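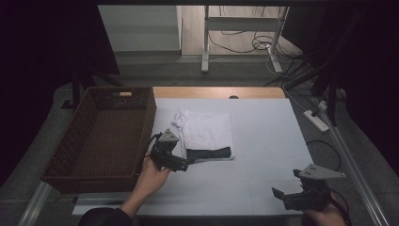 Week 7: Grain and why your seams twist

Okay, so last time we got through yarn counts (thank you, Nour, for the coffee) and I promised we'd do grain today. Woven cloth has a lengthwise grain and a crosswise grain, and the bias is the 45-degree diagonal between them. Bias stretches. Remember the sample skirt from Hevis?
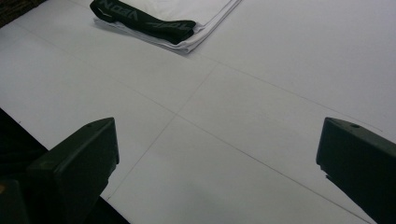
Knits don't have a true grain, but they do have wales, the little columns running up the fabric, and you cut along those. If the wales lean, you get spirality — the side seam creeping around to your belly button. A folded white garment lying on a board, like this one, won't tell you much, so open it out and follow one wale from hem to neck.

For next time: read Joly, chapter 7, and bring one old tee you don't mind cutting up.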